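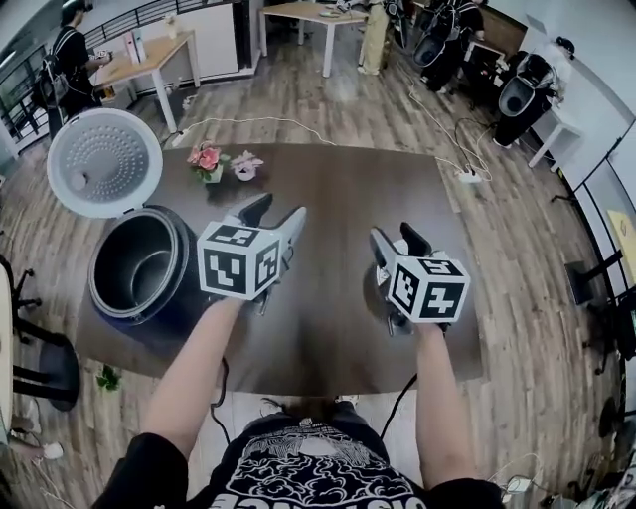
Pylyp Polishchuk picks up on the seventh ring, out of breath. He has just come off the ferry at Ullik and wants to talk before the bus leaves. So, quick then.

He runs Wirkari, a small outfit that sends people to the islands in the off season. September to April, no beach. "People ask me what there is to do and I say walk, eat, sleep in a cold room with a heavy blanket," he says. "Half of them hang up. Fine."

First stop for most is Plavow, the old harbor town. Go for the fish market, which opens at 5 in the morning and is mostly done by 7. Polishchuk likes the smoked eel stall by the steps. "Bring coins. She will not look at a card."

From there the coast path runs to Ellery, a full day on foot if the wind behaves. It often doesnt. He tells guests to pack a real hat and one spare pair of shoes, then watches them show up with neither. Last winter he bought a box of wool hats and kept it in the van - gone in two weeks, none came back.

Where to stay? In Ellery, the guesthouse over the bakery. Ask for the back room. The front one is bigger but the delivery truck idles right under it.

Prices have gone up, he admits. The ferry is now 90 crowns each way, was 70 when he started. "I complained. They gave me a calendar."

And crowds? Ullik has around 2000 people in winter and he would like to keep it that way, more or less. Cruise ships have been sniffing around the deep dock. He went to the town meeting, spoke too long, got told to sit down.

Favorite month, then. "November. The light is terrible and the soup is very good." Somebody shouts in the backround. The bus. He says he will send the timetable later and hangs up.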